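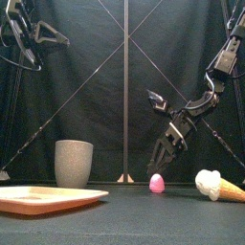
Quem tem dois braços robóticos na mesma bancada aprende depressa que a arrumação deixa de ser uma questão de gosto. Na nossa oficina, as regras começaram por ser um papel colado na porta, escrito pela Brenda Bainbridge em janeiro, depois de uma tarde que preferimos esquecer. O papel tinha 18 pontos. Ficaram os que alguém cumpria. O primeiro diz que só desce um braço de cada vez: quando a garra da direita vai ao objeto cor-de-rosa em forma de ovo, a da esquerda fica no alto, bem acima do copo salpicado e do tabuleiro laranja. Parece excesso de zelo até ao dia em que se pede uma garra nova à Fasen e se lê o prazo de entrega.

Antes de ligar
Limpe o tampo com um pano quase seco. Migalhas de bolacha contam como obstáculo, e o Ryan Rudd sabe de quem estou a falar.
Combine em voz alta quem fica junto ao botão de paragem. Acenar com a cabeça não é combinar.
Passe a mão pelos cabos com tudo desligado. Um cabo precisa de folga para acompanhar o cotovelo do braço, mas folga a mais acaba por se prender em qualquer coisa, de preferência à sexta-feira.
Confirme que os tirantes da estrutura estão esticados. Se cantarem quando lhes toca, ótimo. Se abanarem, chave na mão.

Durante o trabalho
Velocidade baixa nas primeiras 3 passagens de qualquer tarefa nova. A pressa fica para quem já viu o movimento inteiro.
Ninguém mete a mão para endireitar um objeto tombado. O gelado de brincar pode perfeitamente ficar deitado, não se derrete.
Se as duas garras tiverem de se aproximar da mesma peça, decida antes qual delas entra e qual espera. Com as pontas assim tão juntas, um erro pequeno de posição já dá para bater, e o programa não pede desculpa. 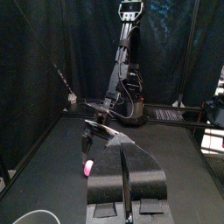 Depois de desligar
Leve os braços à posição de repouso antes de cortar a corrente. Um braço sem corrente obedece à gravidade, que não leu o nosso regulamento.
Verifique as pontas das garras. Fita levantada troca-se no próprio dia – a Bushra Gondal guarda o rolo na gaveta da Nokent, debaixo dos manuais, e sabe quantos metros lá deixou.
Aperte os parafusos à mão, sem bravura. O Kieran Whiteley moeu uma rosca em janeiro e ainda hoje diz que já vinha assim.
Aponte no caderno toda a paragem de emergência, mesmo a parva. Vamos em 147 linhas, umas 3 delas legíveis.
Volte a pôr a caneta no caderno.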